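Skasa Puts Second Robot Arm in Its 2027 Equipment Plan

Kastport, Tuesday, October 27, 2026

The packaging firm Skasa has decided to include a second robot arm in its equipment plan for next year. The decision was taken last week, after the purchasing group compared an offer from the supplier Hämmerli with the option to rent an arm for the busy months only.

The plan is small compared with what the company discussed in spring. At that time there was talk of a full line with four arms and a new conveyor. Now the order is for one arm, one gripper with two sets of fingers, and a table. The conveyor is moved to a later budget and has no date yet.

According to the plan, the accessories are the part which was underestimated the first time. Cables, straps, spare fingers and mats for the work surface came to 3509 euros for the first arm, and almost none of this was in the original budget. For the second arm the same sum is written in from the beginning. A further 1000 euros is reserved for training, so that both shifts can learn to program simple tasks without calling the supplier.

The delivery time also had influence on the decision. Hämmerli gives 34 days from the signed order to delivery. Skasa wants to sign before the end of the year, because the price in the offer is valid only until then. Renting would have been faster, but the rental company asked for a minimum period longer than the season itself, and the gripper was not included in the monthly price.

The work planned for the arm is the placing of small, flat parts into narrow openings. Today this is done by hand at the end of the packing line. Skasa calls the preparation for this work Prostavano, and the project has its own line in the budget. Prostavano pays for test hours, not for machines, and it will continue until the new arm is installed. If the tests need more hours than planned, the money must come from the training reserve.

A coin bank is a fair exercise for such work: the slot is narrow, the back of the pig is round, and the fingers have to come down from straight above with very little room on each side.
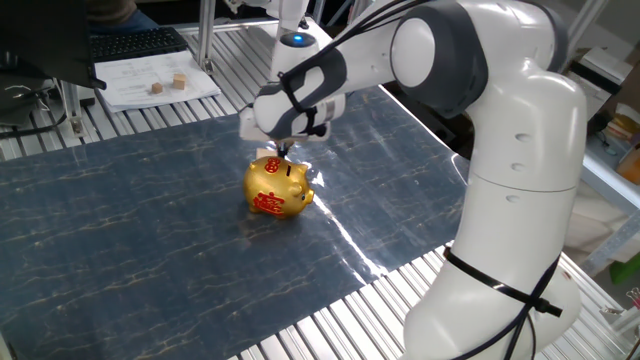
Hämmerli adds that a buyer should not choose the arm first and the fingers after. In the company's view, the fingers decide which parts can be handled at all, and they wear out sooner than anything else on the machine, so a yearly sum for them belongs in every budget. The company also advises to order the spare set together with the arm, as a later single delivery costs more in shipping.

Skasa has followed this advice in its order list. What is still open is the place for the second table. The hall in Kastport has free floor near the loading door, but the power connection there must be renewed first, and the offer of the electrician is expected in the coming weeks. This cost is not part of the equipment plan and will be paid from the building budget.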